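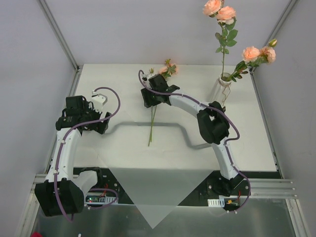 24 August 2020

**Lens bench, Avex edger**

Continued the edge thickness checks on the Mersha trial lenses. Bevel was drifting toward the front surface on the high minus jobs, worst on the nasal side. Recalibrated the edger with the Jollwood test disc and replaced the finishing wheel gasket.

- Wheel speed left at 3000 rpm for all runs.
- Cut 8 lenses, same frame trace.
- 2 rejected: one chipped at the bevel, one off axis. The off-axis one was a blocking error – pad not seated.
- Remaining lenses within tolerance on the lensmeter, cylinder axis included.

Cycle counter read 576 at shutdown. Last wheel dressing is not in the log, so I dressed it again and wrote the counter value on the card inside the lid.

Coating adhesion not tested yet. The Vondamton tape is out of stock and the substitute leaves residue on the hydrophobic layer. Do not use it on patient jobs.

To do: repeat the high minus set with the slower feed, compare bevel position against the March sheets, order tape.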